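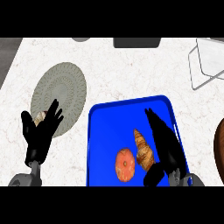 The practice kitchen at Beltau: one hand over the placemat, the other over the blue tray with the croissant. Simulated view.

2018-03-31

I spent a morning at Tesine making a mess of breakfast, and I'd happily go back tomorrow! The firm has opened up its simulated kitchen, Beltau, to people like me who have never driven a robot before, and the idea is that we do the teaching. You put on a pair of gloves, you look at the marble worktop on a screen, and two black robot hands copy whatever your own hands do (well, more or less).

My job was moving food between a round grey mat and a blue tray. Sounds easy. It took me 40 goes before I had 2 that the team were willing to keep. The croissant was my downfall. I kept coming at it from the side, the way I would at home, and sending it skidding off towards the rim. The trick, I was told, is to come down from above and close your fingers late. The round orange fruit is a bit kinder, though I did manage to chase it the length of the tray once.

Every go gets recorded, good or bad, and somebody sorts through them afterwards. The keepers go to Cornero, the learning program, which tries to work out the job for itself from all our fumbling. It had 529 keepers to learn from when I visited, and the plan is to try it on a real worktop in June. I asked whether it would pick up my bad habits as well and got a laugh and a "probably, yes".

What surprised me most was how tired my arms got. There's no weight in the gloves to speak of, but you hold yourself so stiffly, trying not to knock anything, that after half an hour I was begging for a cup of tea. You don't feel anything when you touch the food either, so you have to trust your eyes, and mine kept telling me I was closer than I was.

Sessions are running at the Nwankwo building until the end of June, two people at a time, and you don't need to know a thing about computers. Wear short sleeves, as the gloves come quite a way up the arm. I've put my name down for another go and I'm going to crack that croissant.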